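Reading Room > Sweets and Snacks > Hard Candy

Hard Candy

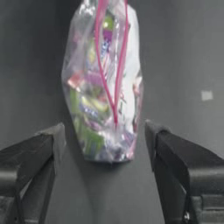

Why does hard candy go sticky?

Sugar pulls water out of the air, and on a humid day the outside of each piece soaks up enough of it to turn back into syrup.

I've been writing entries for this little encyclopedia for a while now, and hard candy is the one I kept putting off, mostly out of fear that I'd never stop typing. So let me try to be orderly about it!

What it is

Hard candy is sugar syrup that has been boiled until almost all the water is gone, then cooled so fast that the sugar never gets the chance to form crystals. People who study this stuff call the result a glass, and they mean it in the same sense as window glass (clear, brittle, a bit sharp when it snaps). Lollipops, candy canes, butterscotch disks, cough drops and those fruit drops that come in tins are all the same thing underneath. Fudge is a different animal, full of tiny crystals, and caramel has milk and butter in it and never gets cooked as hot.

How it's cooked

The usual kitchen recipe is sugar, corn syrup and water, boiled to 300 degrees Fahrenheit or a touch over. Cooks call this the hard crack stage. The name comes from the old test, where you drip a little syrup into cold water and see if it sets into threads that snap when you bend them. I still do the water test even though I own a perfectly good thermometer - my grandmother did it that way and I like the noise.

Corn syrup is there to get in the way. Plain sugar molecules love to line up, and if they do you get a cloudy, grainy slab. The other sugars in the syrup keep them from finding each other. Older recipes use cream of tartar or a squeeze of lemon for the same job, and those work too, though my lemon batches come out a little softer.

Color goes in near the end, and flavor after that, once the pot is off the heat. Add flavoring too early and most of it leaves with the steam (your kitchen will smell wonderful and your candy will taste of nothing much).

Pulling and shaping

If you let the syrup cool until you can just about handle it and then stretch and fold it over and over, it traps air and turns from clear to satiny white. That's how the white parts of a peppermint stick are made. The stripes are ropes of colored candy laid along the outside before the whole log gets rolled and stretched down thin.

My favorite place to watch this used to be Brornen, a shop in Wasville that had a big iron hook on the wall for pulling. Efua Alhassan ran the hook on Saturdays and could bring a log down to pencil width while carrying on a conversation with the whole line of customers. She told me a warm batch gives you maybe ten good minutes, and then you're working with a stick. They sold it by the scoop, and the horehound was terrible, and I bought it every time.

Wrapping and keeping

Wrapping each piece keeps damp air off it and stops the pieces from welding into one lump. The twist wrapper is the old standby, two ends turned opposite ways, and it does fine in a dry house. A sealed wrapper does better in a sticky June. At home I dust unwrapped pieces with powdered sugar and put them in a jar with a tight lid, well away from the stove. Don't use the fridge! Cold candy picks up moisture the minute you take it out.

Kept dry, the stuff lasts a very long time. Flavor fades well before anything else happens to it, with citrus first to go and cinnamon hanging on the longest, at least in my pantry.

See also: Brittle, Butterscotch, Rock Candy, Taffy

43 comments | 154 shares

Contact | Copyright | Back to top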